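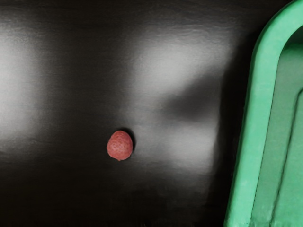 Strawberry task in simulation, top view, green container at right.

To: sim-practice list
Date: 21 Apr 2022
Subject: Re: [sim-practice] Draft 3, section 7 (reporting simulated trials)

Comments on section 7 from the Vamelthorpe group. The render at the top is from our strawberry placing task, and I'll refer to it below where the wording gets tested.

The Trestuvex editors wrote:

> Section 7.2 now reads: "A simulated trial shall be reported as
> successful when the object is in the target at the end of the
> episode." We have had two objections to this, both saying it is too
> loose for soft produce. We would like replacement wording from anyone
> who has run a produce task. Please also say whether 100 trials per
> condition is a fair minimum, and whether the rule on mixing simulated
> and physical results should stay in 7.4 or move to the front.

On 7.2, I agree it's too loose. "In the target" needs a definition. Our green container has a thick rim with a step inside it, and berries have come to rest on the step. Two of our own people scored those differently for most of a month before we noticed. I'd suggest:

"The object is in the target when it is wholly inside the inner edge of the rim, is not in contact with the robot, and has stayed at rest for 3 seconds."

I would leave bruising out of 7.2 altogether. Our simulator treats the berry as a rigid body with a textured surface, so any damage figure we gave would be made up. Put it in a separate clause and require authors to state whether the contact model can support a damage claim. If it can't, they report placement only.

Start positions also need a line. The render has the berry well out on the black tabletop, with a wide stretch between it and the rim. That is an easy start for us. Berries right up against the rim are much harder, and a lab could leave them out without breaking any rule in the current draft. Please require the sampling region to be published, including any margin around the target.

Same goes for lighting and surface. Our tabletop is glossy and throws back big pale patches of glare. When we switched to a matte grey one the detector did noticeably better, and the policy hadn't changed at all. I don't think the standard should dictate a surface finish, but the report should name the one used and say if it was varied between trials.

On the minimum number, 100 is fine for simulation, where trials are cheap. It should be 100 distinct seeds. We reviewed a submission last year that reran 12 seeds until the total looked right, and nothing in the draft would have stopped it. For physical trials 100 is a lot of fruit, and I'd let smaller labs go lower if they publish every trial.

Move the mixing rule to the front. People read the first page and the tables. Captions should say "simulated" as well, as ours does, in the caption itself and not in a footnote. Renders get copied into slide decks and the footnote stays behind.

Two small things:

7.3 says "gripper force" in one place and "grasp force" in another. Pick one.

The reference to the Vudidar object set points to the old version. The strawberry mesh was rescaled in the newer one, so the version number needs to be in the citation.

We can run the revised 7.2 against our stored episodes and send around the scores under both wordings. The Zamudio group offered to do the same with their tomato task, and it would help to have both before the draft closes at the end of April.

Vamelthorpe group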